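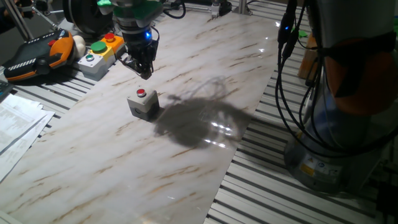

Reading notes for September: finishing the Brurkov books

I finished the last of the Brurkov novels on a weeknight, a little after 11, and then stayed up another hour rereading the first chapter of book one. That probably tells you how I felt about the ending.

For anyone who hasn't come across them, the series is five small-town romances set in a made-up harbor town called Brurkov. Each one follows a different couple, but the same diner, ferry and hardware store keep turning up. The author is Trevor Tapley, who self-publishes. I found book one in a bundle last winter and let it sit on my e-reader for months.

The last book is about Tan, the ferry mechanic who has been in the background since book two. He fixes things, says four words and leaves. I was worried he would start giving speeches once he had his own story. He doesn't. He gets chapters from his own point of view and they are short, and the longest conversation he has in the first half is about a fuel pump.

The love interest is a surveyor from Donberg who comes to inspect the pier and has to stay when the road washes out. Yes, it's a forced proximity book. There is one spare room over the hardware store and she gets it. I thought the middle dragged a bit, mainly the section with her sister on the phone, which could have been one call instead of three. The storm chapter makes up for it.

Heat level is low. There are two scenes and both fade out early. If you came from the third book expecting more of that, you'll be disappointed.

My one real complaint is the epilogue. It jumps ahead several years and checks in on every couple, and by the fourth set of twins I was skimming. I would have traded the whole thing for one more scene on the ferry.

Order to read them in: as published. Book four can be skipped if you don't like amnesia plots, but you'll miss how Tan gets the dog.

Other things I read this month

Skillska, a fantasy romance about a school for mapmakers. I stopped at chapter 24. The writing is fine, but I couldn't keep the two brothers straight and I was supposed to be choosing between them.

A reread of an old paperback western with no cover. Still good. The horse is the best character.

Housekeeping

The giveaway post got more comments than I expected and I'm still going through them. If you won, you'll have an email from me by the end of the month. Please check your spam folder.

My word count on the novella stands at 2,970. I had planned on 2,000 by now, so I'm ahead, although most of chapter two is going to be cut. The heroine has changed jobs again. She's a baker at the moment.

Next month I'm reading the ghost story that won the poll, and after that something short.

Posted in: Reading notes, Small-town romance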